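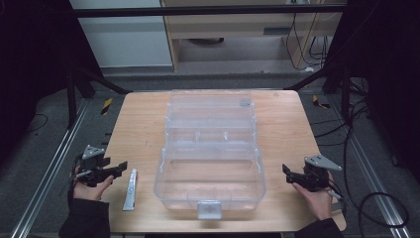
Station pressure and sea level pressure are two different quantities, and most home weather consoles show both under one label. Station pressure is what the sensor feels. Sea level pressure is a calculated value that lets you compare sites at different heights. Start with the first one, which is easier to place a sensor for than people expect. Pressure doesn't care about interior walls. Take a clear plastic box with dividers like the one on the table: front section, middle section, rear section, same reading in each. A house behaves the same way. Put the barometer indoors.

Exceptions: a running kitchen exhaust fan in a tight house, and strong wind on one side of the building. Both produce offsets of a few tenths of a hPa at most in an ordinary house. You'll see the wind effect as a fuzzy trace and the fan as a small square step.

Units. I use hPa throughout. 1 hPa = 1 millibar. If your console is in inches of mercury, multiply by 33.864. Don't switch units halfway through a log. I have a spreadsheet from my first winter that did, and it has never been fully cleaned.

The two sites I compare are Urnow, 109 meters above sea level, and Stevholm, 773 meters. Same model of sensor at both. The Stevholm one sits on an inside shelf in a stairwell that stays cool.

On the morning of 26 October 2024 both consoles showed a sea level pressure close to 1039 hPa. Big autumn high, almost no gradient between the sites, light wind at both. Days like that are the ones to use for checking offsets. In a deep low the true difference between two sites can be several hPa and you learn nothing about your instruments.

Station pressure in Stevholm that morning: 945.6. In Urnow: 1025.2. Nearly 80 hPa apart for the same weather. If you upload station pressure to a network that expects sea level pressure, this is the size of mistake you make, and the quality control will drop you.
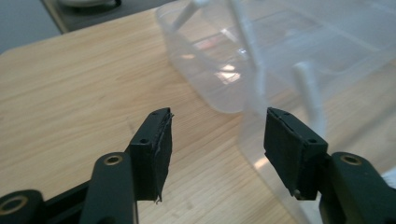 2 min read

The longer write-up is on the Sornau page, but the main points fit here. Sea level reduction adds the weight of a column of air that isn't there. You have to assume a temperature for that column. Every disagreement between consoles comes down to what temperature they assumed.

The usual formula: P0 = P × exp( h / (29.27 × T) ), h in meters, T the mean temperature of the column in kelvin. Dry air. Adding humidity changes the answer by little in October and by more in July.

Put in h = 773, P = 945.6, T = 280.5 K. You get 1039. Now use 263 K (a cold snap) and the same station pressure gives 1045.5. Use 293 K and it gives 1034.8. That is a spread of more than 10 hPa from the temperature term alone.

Do the same at 109 meters and the spread between 263 K and 293 K is 1.5 hPa. If you live low down you can get away with nearly anything. This is why advice from coastal station owners sounds so relaxed.

Some consoles skip temperature and use the standard atmosphere. For Stevholm that morning it would have returned just over 1037, just under 2 hPa low. Aviation does this on purpose and calls the result altimeter setting. It is a fine number for altimeters. It should not be drawn on the same map as the other kind.

Some consoles do a third thing: a fixed offset typed in by the user on setup day, added forever. If the offset was right at one pressure and one temperature it drifts away from correct at all others. A site at 773 meters should never use a fixed offset. At 109 meters the error is tolerable for casual use.

How to find out which method yours uses: log station and sea level values every hour for a week. Subtract. If the difference is perfectly flat, fixed offset. If it varies with pressure only, standard atmosphere. If it also follows outdoor temperature, some version of the full reduction. A few firmwares use a 12-hour mean temperature, so the difference lags the thermometer. That last kind is what you want, as it keeps the daily temperature cycle from printing itself onto the pressure trace.

Elevation. Get the height of the sensor, which may be a floor or more above the height of your lot. Near sea level 1 hPa is a little over 8 meters. In Stevholm it is closer to 8.7. One story of a house is a third of a hPa, larger than the resolution of the sensor and smaller than its stated accuracy.

Phone GPS altitude is not good enough. Some apps also report height above the ellipsoid instead of mean sea level, and in places those differ by tens of meters. Use a survey map or a lidar elevation viewer, then add the height of the shelf.
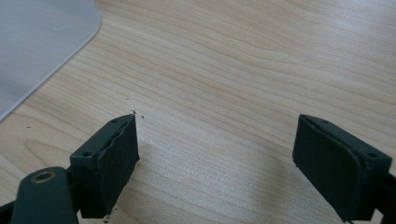 Tabletop, light wood grain.

Calibration order, then. Set elevation first. Leave it alone after that. Next, on a calm high pressure day, compare your station pressure with the nearest official station, corrected to your height. Adjust the station pressure offset, not the sea level one. Repeat on two more calm days before you trust it.

Don't tune elevation to make the sea level number match. It works for one day. I did this in Urnow early on and spent a long time blaming the sensor.

Drift: cheap silicon sensors commonly move by up to 1 hPa in a year, most of it early on. Check each October and write down the correction even when it is zero. The Shirima logger stores the offset with every record, so old data can be redone. If your software doesn't, keep a text file.

Replies asked about wind chill and dew point. Separate thread. Neither belongs anywhere near the pressure settings.

Spreadsheet with both reductions side by side is in the Sornau folder. The column marked T12 is the 12-hour mean. Leave cell B4 in kelvin.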